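Was Bernadette Pruitt really the first woman reeve in the district?

Tiina Nieminen

I'm writing a short page on Bernadette Pruitt for our township history site and I keep running into the same line, that she was "the first woman elected reeve anywhere in the district." It's on the plaque outside Kowalczyk Hall in Akport, it's in the centennial book, and it's in her obituary. None of them gives a source. The centennial book came out before the plaque and I suspect one was copied from the other.

What I have so far is the centennial book (page 102), the obituary, and a clipping with no masthead that says she won "by 9 votes." The book says she won easily. Those can't both be right unless they mean different elections. My draft is due in June and I'd sooner leave the claim out than repeat it. Where would you look, and is "first" even something you can prove?

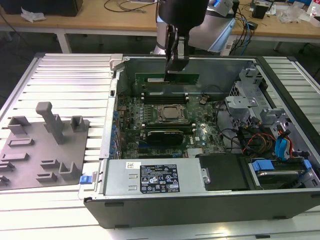
Osvaldo Longo

Start by asking what the word "elected" is doing. In a lot of small townships the reeve who resigned or died partway through a term was replaced by a vote of council, and local writers later called that person elected without a second thought. If Pruitt came in that way, the plaque is wrong on its face whatever Lodum or anybody else was up to.

The council minutes will tell you. Look for the first meeting of the term, where members sign their declarations of office. If she signed with everyone else she came in at the general election. If her declaration turns up in the middle of the book, read back a couple of meetings and you should find a resignation and a motion.
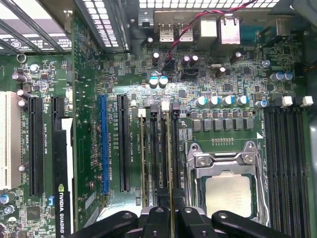

The minutes may also settle your 9 votes. The clerk usually reported the returns, sometimes on a loose sheet tucked in the back, so ask the archivist if anything was removed when the book was microfilmed. I'd treat the clipping with some suspicion. With no masthead you don't know the paper, and you may not even have the right township. There was more than one Pruitt in local office.

As for the obituary, it was almost certainly supplied by the family. It's good for the names of her children. I wouldn't hang a "first" on it.

Marcus Whitfield

My grandmother always said she was the first and she knew her personally. I think it's a bit sad to pick holes in it. The plaque people must have checked.

Jalen Doucet

I've worked with plaque files and I wouldn't assume anyone checked. The Kowalczyk Hall one was paid for by a 600 dollar grant, and the file, if you can get it, is likely an application form and a letter asking for the wording to be shortened. Do ask for it though. Sometimes there's a footnote that got dropped.

On the two results, my guess is two elections. Try the Trosine paper, which printed returns for every township in the district the week after the vote. A total of 870 ballots in Akport would be a heavy turnout for those years, so if you see a number like that, check they haven't lumped in the school board.
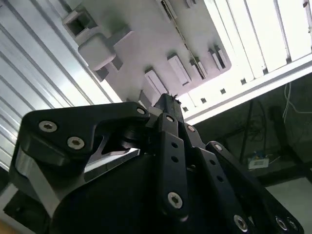 Proving a "first" means going through every other township, and I don't believe anyone did that for Pruitt. You'd need a list of reeves for each one up to her first win, and Lodum's is missing a stretch. Lists that use initials are no help either, as "M. Carr" could be anyone. Write the page so each sentence can be checked against something a reader can go and see. I can say the black plate on that gripper has one screw near its left end and another just below and to the right of it, and you can look and tell me if I'm wrong. "Reeve of Akport, declared at such a meeting, minute book such a page" works the same way. "First in the district" doesn't, so put it in quotation marks and say the centennial book claims it.

Tiina Nieminen

Thanks. Marcus, if your grandmother left anything in writing I'd be glad to see it. I've asked for the minute book and the plaque file. The archivist says the loose sheets are in a separate box that hasn't been listed yet.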